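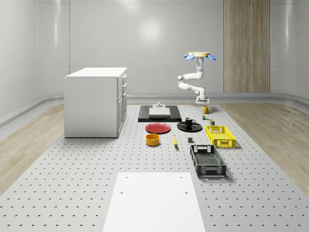
Why do towns end up where they are? Mostly because of water, and then because of whoever got tired of walking.

I grew up in Hiltport, on a river bend that floods every few springs, and I spent a good part of my childhood wondering why anybody had picked it. My aunt said the first families stopped there because the ford was shallow enough for wagons. Once you had a ford you had people waiting to cross, and once you had people waiting somebody sold them supper. By the first count the place had 34 houses and (I love this) five inns!

Print this page | E-mail this page

By Natalie Bloxham
January

In this chapter we're going to look at settlement sites, and I'd like you to keep your own town in mind as you read. Get out a map if you have one - a paper one is best, but use what you've got. 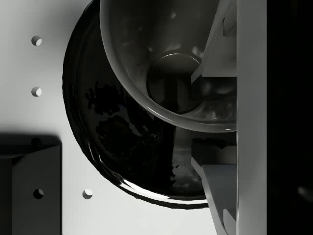 HUMAN GEOGRAPHY > Chapter 4: Site and Situation

Geographers use two words that sound alike and mean different things. Site is the ground itself: the slope, the soil, the spring behind the church. Situation is where that ground sits compared to everything else, like roads, markets and the next town over. Dremus had a terrible site, all marsh, but it lay halfway between two mining valleys and grew from 389 people to a proper market town in a single generation. Rutherford had lovely dry land and a good well, and when the railroad went the other way it stayed at 323.

We'll come back to both places in Section 4.2, along with the letters Ruth Bunting wrote home from the marsh, which are mostly complaints about her shoes.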